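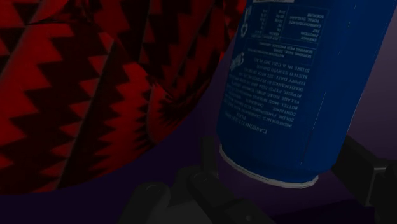 # Vutness Street Food Nights – Frequently Asked Questions

**When does the market run?**
Evenings from May through October, 5 p.m. until 10 p.m. The dates for each month go up on the notice board by the Gatti Building entrance and on our home page.

**Where is it?**
In the lot behind the old Kendutex mill, on the Vutness side of the tracks. Enter from Canal Street. The Mill Road gate is for vendors only.

**Is there an entry fee?**
No. You pay for what you eat.

**How many vendors are there?**
This season we have 31 on the list, but they rotate. On a typical night around 18 are open. If you are coming for one stall in particular, check the lineup first.

**What kind of food can I expect?**
Dumplings, tacos, grilled fish, pepper soup, flatbreads and a lot of fried dough. Stalo, the burger stand that started here with one grill, now has a shop on Canal Street but keeps its market spot too.

**Do vendors take cards?**
Most do. A few are cash only – there is an ATM inside the Gatti Building lobby, open until 9 p.m.

**Can I bring my own drinks?**
Soft drinks and water, yes. Alcohol from outside is not allowed. Beer and wine are sold in the fenced area next to the stage, and have to stay there.

**Are dogs allowed?**
On a leash, except in the seating tent.

**Where do I park?**
Street parking is free after 6 p.m. The number 8 bus stops across from the main entrance, and the last one leaves at 10:20 p.m.

**What happens if it rains?**
We stay open in light rain. If there is lightning or high wind we close, and we post that by 3 p.m. whenever we can.

**Is there a limit on how many people can come in?**
Yes, 2000 at one time under our permit. When we reach it, the gate works one out, one in. This usually happens only on opening night.

**How do I apply for a stall?**
Applications for next season open in November. You will need a county food permit, proof of insurance and a short menu with prices. Returning vendors have to apply again – spots do not carry over.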